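Farnance: Frequently Asked Questions

Method and results notes for the Farnance placement policy. Maintained by Ebony Hoani, Temholm Lab. Last revised July 19, 2021.
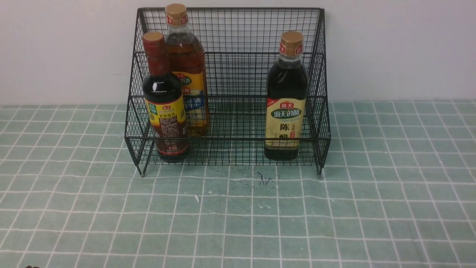
Wire basket with three bottles, two at left and one at right. Head camera view.

What is Farnance?

Farnance is a method for choosing where a robot arm should grasp or set down an object in a partly filled container. It takes one color image from the head camera plus the arm's joint state, and returns a ranked list of grasp or placement poses. A separate motion planner executes the top pose that passes a collision check.

What problem does it address?

Most placement methods we tested assume a container with solid walls. Wire mesh violates that assumption in two ways. Depth sensors return a mixture of points from the wires and from whatever lies behind them, and segmentation networks tend to assign the background seen through the mesh to the container, or the container to the background. A planner fed with either output will reject free space that is usable, or accept a pose that drives the fingers into the rim.

How does the method handle mesh?

We do not try to reconstruct individual wires. The network predicts three quantities: the floor plane of the container, the closed outline of its rim, and a footprint for each object standing on the floor. Free space is the floor area minus the footprints, shrunk by the gripper clearance. The mesh itself is treated as a surface spanned between the floor and the rim.

The rim outline does not need to be level. A basket with a high back and a low front is represented by the same outline as a box, with a height value at each vertex. Approach directions are scored against those heights, so a low front is normally preferred for entry.

Why condiment bottles?

They are tall and narrow for their footprint, they are glossy, and many hold dark liquid that gives poor depth returns. Bottles from one brand also share parts of their appearance. In the basket above, the amber bottle and the one at right have caps of the same style with a red 海天 band below them, while their labels differ. A model that identifies objects by the cap will confuse the two. We use this as a routine check on the identity head.

What happens when one bottle hides another?

The footprint of the hidden bottle is completed from the visible part. In the left pair above, the dark soy sauce bottle covers part of the label on the amber bottle behind it, but the neck and shoulder of the rear bottle remain exposed. The model estimates a vertical axis from the neck and projects it down to the floor plane. This works for upright bottles. It fails for leaning ones, and the current release has no explicit test for lean beyond a threshold on the axis fit.

Where would the policy place a fourth bottle in a layout like this one?

The middle of the basket is the largest free region, and the ranking favors the center of the largest free region that satisfies clearance on both sides. Users who want bottles packed to one side can change the ranking weight called "edge_pull". The default is zero.

What data was it trained on?

The training set consists of 108 teleoperated sessions recorded on the Stubbs two-arm platform at our Skesosdale site. Each session covers one container and one group of objects. Operators were told to vary the spacing between objects and to leave containers in any position the arms could reach. Sessions in which an object was dropped outside the container were kept and labeled as failures.

What are the main results?

On held-out mesh containers, the full model placed bottles without rim contact more often than the two baselines, one based on depth fusion and one on segmentation alone. The margin was largest with two or more bottles already inside. On solid bins the three methods were close, and we do not claim an improvement there. Per-container tables are in the results file distributed with the code.

Removing the rim heights from the model caused the largest drop of any ablation. Removing the identity head had almost no effect on placement, but it made retrieval by name unreliable.

Does the tablecloth pattern affect the result?

It can. A printed grid seen through a wire grid produces regular patterns that early versions read as floor edges. Version 3 adds background replacement during training, which reduced the error. Folds in the cloth are a smaller issue: the table surface is fitted as a plane, and small ripples fall within the fitting tolerance. Marks and stains on the cloth are ignored unless they are predicted to have height.

Does the model read the labels?

No. There is no text recognition stage. The identity head compares image crops with reference crops supplied by the user. Chinese and English labels are handled the same way, and a label that faces away from the camera is simply missing evidence.

How fast is it?

One forward pass, including ranking, takes over 7 milliseconds on our workstation GPU. Motion planning dominates the total cycle time and depends on the arm.

Can I use a wrist camera instead of the head camera?

Not with the released weights. The floor plane estimate depends on the head camera height range seen in training. Wrist images may be added as a second input for grasp refinement – the interface is present, but we have not evaluated it properly.

What are the known limitations?

Stacked objects are not supported. Containers with a handle crossing the opening are often given an incorrect rim outline. Clear, empty bottles are missed more often than filled ones. The basket is assumed to stay fixed while the arm works; a light basket can slide when the fingers touch the rim, and the policy does not re-estimate its position until the next cycle.

When is the next release?

Version 4 is planned for August. It will include the lean test and a revised rim loss. The data format will not change.

How do I report a problem?

Send the input image, the joint state file and the ranked pose list to Ebony Hoani through the Temholm contact form. Reports without the pose list cannot be reproduced.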